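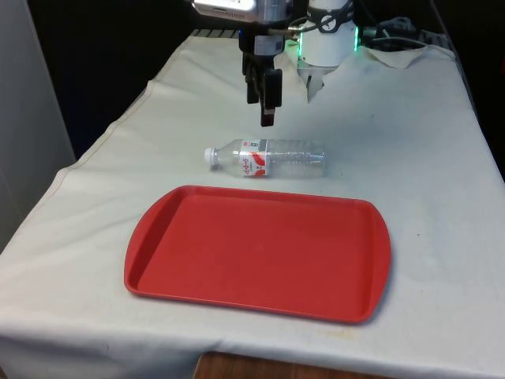 Eldana findet ja, ein Tablett gehöre in die Kantine und sonst nirgendwohin. So stand es jedenfalls in ihrem Kommentar zum letzten Beitrag, und ich musste sofort widersprechen, weil ich meine roten Tabletts so liebe! Rot auf weißem Tuch, das sieht einfach nach Sommer aus, auch wenn nur eine Flasche Wasser danebenliegt.

Im Mai habe ich bei der Auflösung der alten Kantine in Orum gleich einen ganzen Stapel mitgenommen, 50 Cent das Stück. Kratzer haben sie natürlich, aber der erhöhte Rand ist Gold wert – da rollt keine Kirsche runter, und bei umgekippter Limo bleibt das Tischtuch sauber (meistens). An den Seiten kann man richtig gut zupacken.

Fürs Gartenfest bekommt jeder sein eigenes: Teller, Becher, Serviette, fertig. Henok will unbedingt auch die Kuchen darauf servieren. Wasserflaschen lege ich lieber extra auf den Tisch, sonst wird es beim Tragen eine wacklige Angelegenheit. Das weiße Tuch muss vorher noch gebügelt werden, und 10 Becher fehlen mir auch noch.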